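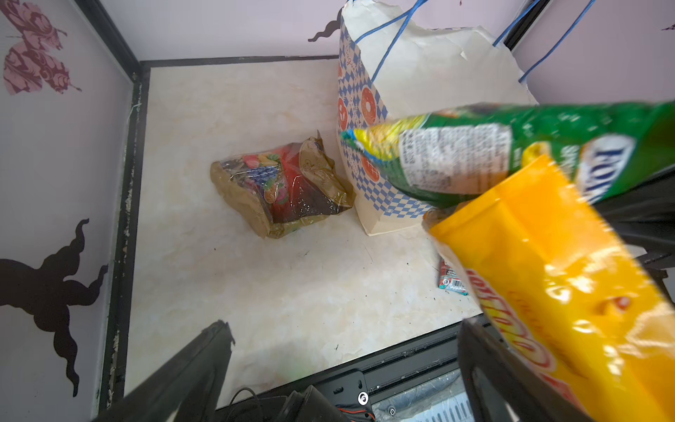 Trerik Removable Wall Decals - Trees and Butterflies

Home > Walls > Decals > Trerik

Peel and stick vinyl decals from Trerik. Matte finish. Sold by the sheet, mix and match colours. For painted walls, smooth doors, wardrobe fronts. Not for brick, not for fresh paint (wait 3 weeks min).

In stock. Ships from our Prastico warehouse. Allow extra for rural addresses.

What you get
Sheet of pre-cut shapes
Plastic smoother
Spare leaves or wings, depends on the set
Instruction card (small print, sorry, bigger one on the way)

Sizes
Small sheet 200 mm wide
Large sheet 400 mm wide
Tree sets come as several large sheets. Trunk goes up first, then branches, leaves last.

Putting them up
Wipe the wall with a damp cloth, let it dry right off. No sugar soap residue. Pencil a light mark for the base of the trunk. Peel from the top, smooth down and out. Bubbles - lift and go again, dont prick them. Corners are fiddly, cut the piece with a sharp knife and do each wall seperately.

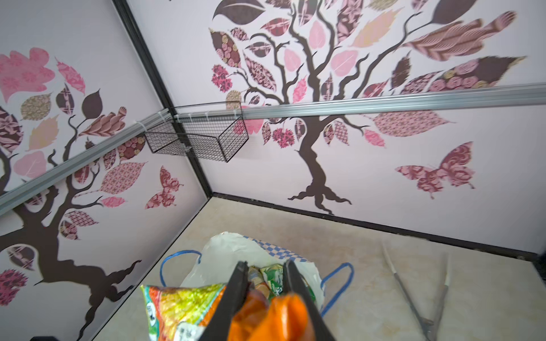 Big sets take about 3 hours with two people. Longer on your own. Leave overnight before you push furniture up against it.

Taking them down
Hair dryer on low, start at an edge, pull slowly. Any grey gunk left behind comes off with warm soapy water. Can be re-used once or twice if you keep the backing paper.

Colours
Black, plum, dusty pink, peach, mixed pattern. Colours vary a bit between batches so order the lot in one go. Charcoal is discontinued. Grey due back in May.

Returns
Unopened sheets only. Keep the tube. Samples not returnable.

Also see
Jastisent low-odour wall paint
Bajwa trimming knife and spare blades

Page updated 14/04/2018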